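How do you keep a student Bible study going past the first month?

Kathleen Mulcahy

Hoping someone can help, posting quick before class. I took over the student study at Brophy Hall in January. We're using Mustard, the parables workbook, because there was a box of them left from last year. First few weeks great. Now we're on the treasure in the field and the pearl and it has just died. I read the passage, I ask the question in the book ("What would you give up for the Kingdom?"), and everybody looks at their shoes. Then one person says "my phone" and they laugh and that's it for 47 minutes.

Things I've tried - snacks, sitting on the floor, splitting into pairs, sending the passage out the night before. Pairs was a little better. The night before thing, I think two people read it.

Also not sure about pace. The book wants a whole parable every week plus the "going deeper" pages, and that's alot. Do I skip? Do I slow down? A couple of them are brand new to church and have never opened Matthew, and a couple grew up on it and are bored stiff. Same room. I don't want to lose either.

And is it ok to just drop the workbook. They each paid for it so I feel bad. 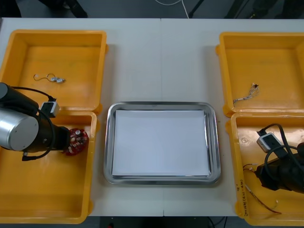 Ita Moynihan

Drop the question, keep the book. "What would you give up" is a terrible first question. It's asking people to be holy in front of each other and they've only known each other a few weeks. Of course they say phone.

Start with what's weird in the story. The man finds treasure in a field that isn't his. He hides it again. He goes and buys the field and as far as we hear he doesn't tell the owner. Ask them if that's ok! Mine argued for most of an hour over whether he was a crook. The church kids had never noticed it and the new ones noticed right away, so for once the new ones were ahead. Nice to see.

Then the pearl. Read it right after, it's 2 verses. The field guy seems to stumble on it, the merchant is out looking. Ask which one sounds more like them. That's a personal question but an easy one, you can answer it in a word and stop. Some will keep going.

The giving up part comes last if at all. And look at verse 44 again, "in his joy" he goes and sells. Joy is first. The workbook kind of skates over that and makes it sound like a bill.

On pace, slow way down. One parable can take two weeks. No one is checking. The going deeper pages I'd leave for home, the ones who grew up with it might do them, and then you can ask them to bring one thing back. Gives them a job.

Last thing, wait longer. After you ask, count to ten in your head. It feels awful. Someone talks at seven or eight.

jandex

we used mustard too, got to week 5 and quit lol. switched to just reading mark out loud, whole chapters, people take turns, no book. some nights hardly any discussion and it was still good

also end early if its dead. just pray and go eat

Skuninstead

Agree with Ita mostly but don't spend the whole night on is he a crook. We did and nobody remembered the Kingdom part, only the real estate part. Ten minutes then move on.

Something that helped us - everyone writes one line on a card before anybody speaks. No names. Mix them up, read them out. The quiet ones write good stuff. Somebody put "I'm scared I'd look for it and not find anything" and that was the night, we didn't need any other question. Bought a pack of 500 cards, still using it.

The workbook money, they won't care. Ask them though, maybe one of them really likes it.

Would NOT put the new people and the church people in separate groups. Tempting. Tried it, the new group felt like the remedial class and two of them stopped comming.

Kathleen Mulcahy

Thank you all!! Doing the field guy this week and the cards next time. Going to ask about the book too. Ita, do you have them read it from one translation or whatever they brought?

Ita Moynihan

Whatever they brought. If two versions say it differently stop and ask why, good for another ten minutes.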